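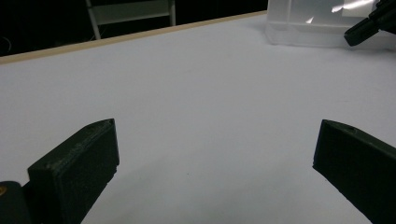

The white table at Jotness, wood along its edge.

Home » About us » Who we are

About Jotness

Jotness is a small firm that makes, mends and re-tops tables. We began in May, in one half of a unit that had previously sold bathroom taps, and our first job was a desk for a dentist who wanted it exactly like his old desk but without the wobble. He got his desk. The wobble took two further visits.

Yufang Jiang started the business after eleven years of fitting out other people's offices, during which she formed strong views about corners. She still does the drawings. If you ring before ten you will probably get her, and if you ask for a glass top you will get a short silence.

What we make

Most of our work is plain worktables: flat, pale, and edged in light wood. People do ask for other colours. We have a dark blue, which has sold twice, and a red that we keep in the brochure out of loyalty.

The tables come in two sizes. The Otura is the big one and will seat a family, or one person doing a tax return. The Cai is narrower and goes against a wall. A third, the Vomow, was meant to fold, and did so rather more readily than its owners liked, so it has been withdrawn while we think about hinges.

To date we have sent out 382 tables and had four back. One of those was returned by a man who had measured his kitchen but not his front door. We cut it in half for him and he now has two very small tables, with which he says he is content.

How it works

You tell us the size of the room. We ask you to measure it again. A drawing follows within the week, and if you like it we take a deposit of £90 and put you in the queue, currently longer than we would wish and shorter than it was at Christmas. Delivery is free up to 131 miles, a figure arrived at by driving until Yufang wanted her lunch.

White tops show everything. Crumbs, specks, the ring from a mug that no one in the house has ever used. A damp cloth deals with nearly all of it. Please don't use the green scouring pads, and please don't ring us to say that you only used them once.

Visiting

The workshop is open to callers on weekdays, nine to four, with a gap for lunch that moves about. Parking is behind the carpet place. Bring your measurements, and if you have an old table to be re-topped, bring a photo of the underside as well, as the top rarely tells us much.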